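Gripper Stalls in the Kitchen Task: Fault Report
Chanida Wongsuwan, Usa Sriwong
2024-03-19

1. Background

Our project uses a simulated arm to pick up items from a kitchen counter and put them down at a marked spot. The control code is ours. The simulator is Drekura, and the motion planner is the Barnel package the department already had installed. This report covers a fault we ran into in the second half of the project, what caused it, and what we changed.

2. What went wrong

We ran 1336 pick attempts over four nights. In 25 of them the arm moved over the counter, opened the fingers, and stopped there. It did not go down and it did not report an error. The log showed the state as "approach" until the run timed out.

At first we blamed the planner. Usa replayed all the failed runs and found that the planner had returned a valid path each time. The path was sent, but the controller never started it.

A second problem was worse from a safety point of view. In 8 of the 25 stalls, the arm started again when the next run was loaded, and it carried out the old path in the new layout. In simulation this only knocked things over. On a real arm, a person could have been reaching in to reset the objects.

3. Cause

The controller waits for a "gripper open" message before it begins the descent. The message is sent once. If it came in while the controller was still closing out the previous move, it was dropped, and the controller kept waiting. We could force this by adding a delay of over 4 milliseconds to the end of each move.

The restart problem came from the same place. The old path stayed in the queue when a run timed out – we had assumed that loading a new run cleared it. The next run's open message then released the old path.

4. Changes

The gripper state is now read on every control step, so a lost message no longer matters. A timeout now empties the queue and puts the arm in a hold state. It will not leave that state until someone sends a reset by hand. 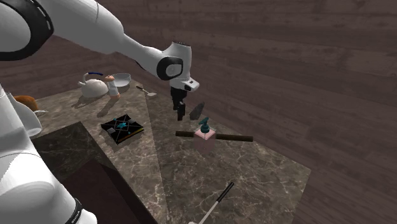

We also added a check that compares the run number on a path with the run number that is loaded. If they differ, the path is thrown out and a line is written to the log.

After these changes we repeated the same set of attempts and had no stalls. The new check did fire a few times on the first night, and we traced that to our own script loading a run twice.

5. Remaining work

The hold state has only been tested with the arm above the counter. We have not tested a timeout while the fingers are closed on an object, and we are not sure a hold is the right response there. Chanida will work on this in May, before anything is moved to the lab arm.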